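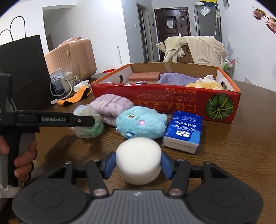 White sponge, held. Pumpkin box behind it.

Kernudbridge Robotics Club is looking for participants for its August project, working title Barneo. We need 22 people aged 16 and up who are willing to pick things up and put them down again with a hand-held gripper, many times, while staying reasonably cheerful.

The project works like this. You squeeze the gripper, move a household object from the table into a box, and a small group of students later tries to get a robot arm to do the same. The students have been at it since last fall. The arm is better at sponges than at plush toys, and its record with tissue packs is something we prefer to discuss in person.

What you would be doing:
6 sessions of two hours each, evenings, at the Vomside building
Working in pairs, one gripper per person
Filling in a short log after every round (Geeta Rastogi reads all of them and will write back)

You don't need to know any programming. Steady hands are nice. Patience is nicer – last year's group did more than 166 rounds with the same bath sponge, and two of them still came to the end-of-project dinner.

There is no pay. There is dinner, bus fare, and a certificate signed by Jawad Abbasi, who has very good handwriting. Students at the college can also ask Kusum Sisodia about counting the hours toward their lab requirement.

If you own small, soft, slightly odd objects you can live without for a month, bring them. Nothing breakable, nothing edible, no more socks.

To apply, send a few lines about yourself to Khadija Samir at the club desk, room 13, and say which evenings you can't make. Applicants under 18 need a parent's signature on the form.

Posted 2025-05-23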